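Equipment planning meeting, June 7, 2018
Campbell room, second floor
Minutes (my turn again, so you get my version)

We started ten minutes late and skipped the last minutes. If you have corrections to those, write them on the printout by the door.

## Where the money stands

We have $900 left in the small equipment line, and it has to be ordered before the end of June or it goes back in the pot. The bigger request, the one for the second arm, is still with the Pralholm office. They want one more quote and a page on why we can't share the one downstairs. I said I'd write the page. I've half written it already, and it's mostly me complaining about the booking sheet, so it needs a calmer second draft!

## Gripper fingers

This took up most of the hour. We go through soft fingers faster than we planned for, and the spares drawer is down to one pair that I wouldn't trust with anything heavier than a sponge. Two options on the table:

- Order from Fakolia again. Price is $200 for a set, same as last time, and we know they fit.
- Print our own. Cheaper per finger, but somebody has to babysit the printer, and our last batch split along the base.

The room leaned toward Fakolia for now and printing later, once we've settled on a softer filament. I'm fine with that. One person wanted it noted that "later" is what we said in the spring. Noted.

We also agreed to buy a bag of 100 spare screws for the mounts. Borrowing them from the other bench has got to stop (yes, I've done it too).

## Hand-held or arm first?

Longer discussion than I expected. If the Pralholm money is slow, do we wait for the arm or put what we have into the hand-held side? My own feeling is that we should keep recording by hand all summer, and most people agreed. The hand-held grippers are cheap to keep going, they don't need a safety sign-off, and two people can work in different rooms without tripping over each other's cables.

The worry is ending up with a pile of recordings and no arm to try them on. Fair point. We'll look at it again when Pralholm answers.

## Furniture and shelf items

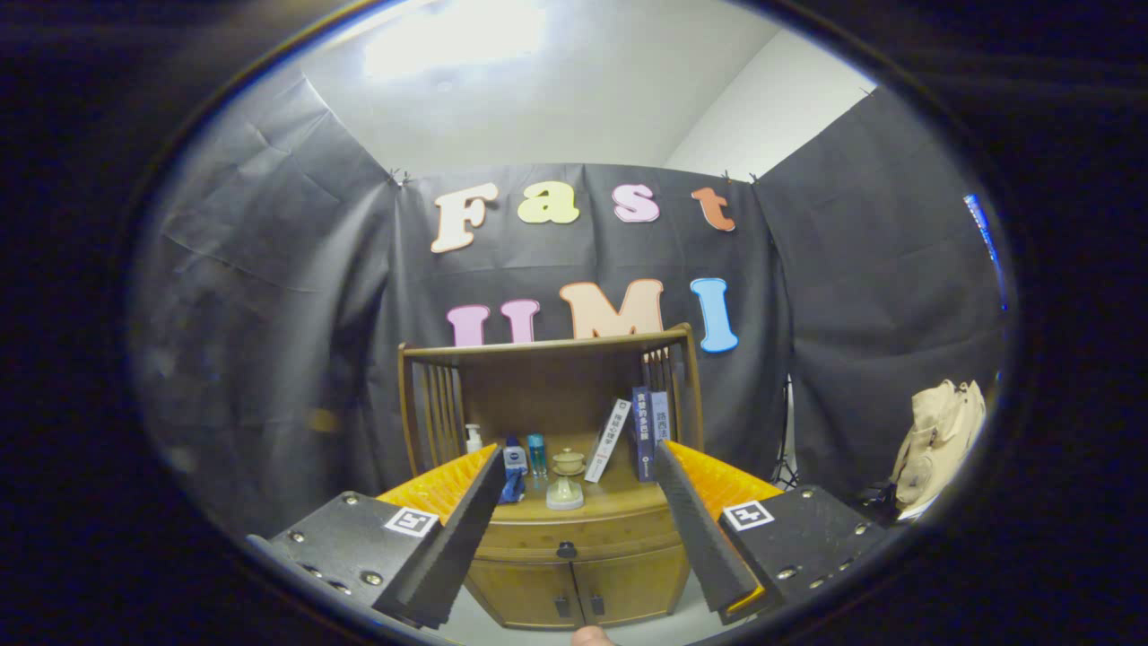 I'd like us to spend a little on the household side too. Bottles, books, a lidded cup, small cabinets with drawers and doors – it's all the kind of stuff people have at home, and we need more variety in it. I asked for $100 for secondhand furniture and odds and ends, and that went through with no objections. Please don't buy anything taller than the doorway. Keep receipts, even the handwritten ones.

Tags: we're reprinting the whole lot on matte stock. No cost, we have the paper.

## Storage

The Isau shelving quote came in too high and we turned it down. We'll try the university surplus list first and ask Isau for a smaller unit if that comes up dry.

## To do

- Finger order to Fakolia, one set: me, this week
- Screws: add to the same order if they carry them
- Second quote for the arm: purchasing desk
- The sharing page for Pralholm: me, calmer draft
- Check surplus list for shelving: whoever drives the van next

Next meeting is same room, same time, end of June. Bring your wish lists with prices on them, please – a list with no prices goes to the bottom of the pile.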